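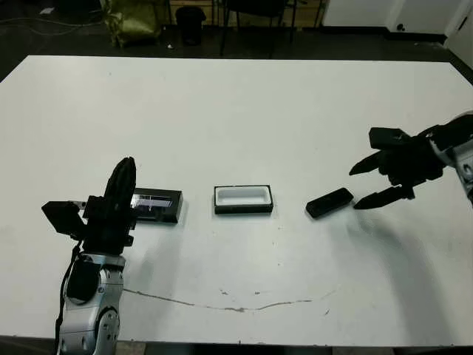 Plesgate workshop builds a library of robot examples

A small team in Plesgate is collecting examples to teach a two-armed robot how to handle packaging. The work started in June and is led by Nighat Jadoon of the company Tustik. Her team wants the robot to learn from many short recordings of the same kind of task, each made on a plain white table with a few black boxes and containers, among them an open tray with a white inside. One recording is called an episode. On 3 July 2025 the library had 3,310 of them.

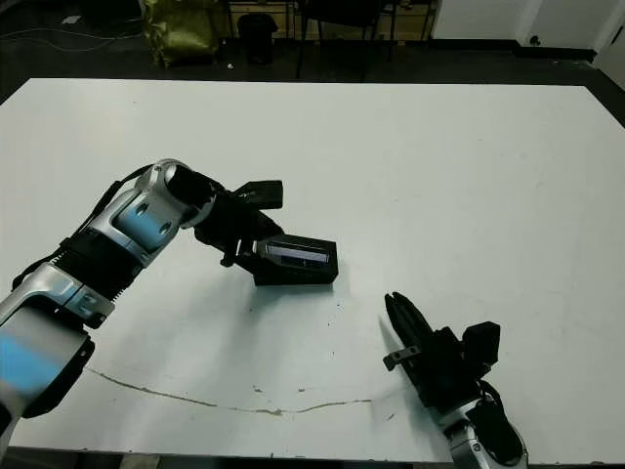 "People ask me why we need so many," said Ms. Jadoon. "A person sees a box two times and understands it. Our system must see the box turned a little to the left, a little to the right, near the hand and far from the hand."

The team removed 942 other episodes after checking. In most of these the operator had stopped for too long or had begun again in the middle. Yara Hourani, who does the checking, watches every recording at normal speed before she gives it a label.

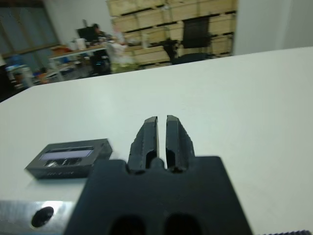 The operators work in short shifts, and each one is asked for 200 good episodes before moving to a different task. They have 19 tasks on the list at present. Ghassan Yammine finished his first set last month. He told us that the hardest thing for him was to move in a calm way, as the system also learns from bad habits.
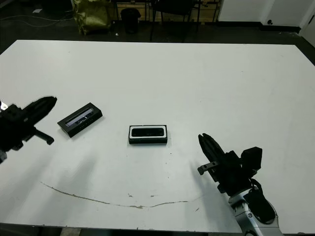 A second site in Stendstead will begin recording later this year, using the same labels and the same list of tasks. Ms. Jadoon hopes that a different room and different light will make the examples more useful. The first training results will be shared with the partner company Sfeir, which has not yet decided if it will publish them.

Last updated: 3 hours ago
14 shares | 2 comments
Search this site Enter keyword Go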